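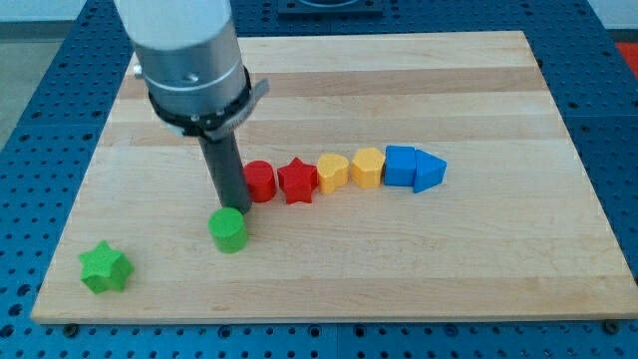
Green cylinder on the table, arm just above it.

VAVER -- PEOPLE WANTED FOR SLEEP AND SHIFT WORK STUDY

Do you work nights? Or swap between days and nights? We want to hear from you. Sign up open now, closes end of February.

Vaver is a small research office looking at how shift workers sleep, eat and get through the week. This round is for bakery, warehouse, hospital and cleaning staff. Drivers too, if you're home most days. Day-only workers pls wait for the next round.

What you do
Fill in a sleep diary for 5 weeks. Paper or phone, your choice. Takes a few minutes when you get up.
Wear a wrist band to bed (we lend it, you mail it back in the prepaid envelope).
Come in 3 times to our Zirnico office for a short interview and a reaction time test. Evening slots go up to 9 pm. Free parking behind the building, enter from the side street, the front lot belongs to the dentist.
One stretch of 72 hours where you also write down every meal, snack and coffee. Yes, energy drinks count. You pick the stretch but it has to include at least one night shift.

What you get
$600, paid in two parts -- half after the second visit, rest when the band is back with us. Bus fare covered if you keep the tickets. You can also ask for a copy of your own sleep charts.

Who can join
Age 21 to 60
On nights or rotating shifts for six months or more
Not pregnant, not taking perscription sleep medicine
OK reading and writing in English. Interviews can be done in Turkish, ask for the Kılıçarslan desk when you call and they will set it up.

Snoring is fine. Bad sleepers very welcome. If you have been diagnosed with sleep apnea tell us first, we may still have a place in the Ravero group, which runs on the same schedule but without the meal part.

You can quit any time and keep what you've been paid so far. Your employer does not see anything, we don't ask for the company name, only the type of work and your hours.

How to apply
Call or stop by the Zirnico front desk, 10 am to 6 pm. Leave a first name, a number and a good time to reach you -- we know you might be asleep at noon. Screening call is ten minutes. Have your last month's shift plan handy if you can.

Couples and housemates can both apply but each needs there own diary.

Places go in order of completed screening calls, not sign ups.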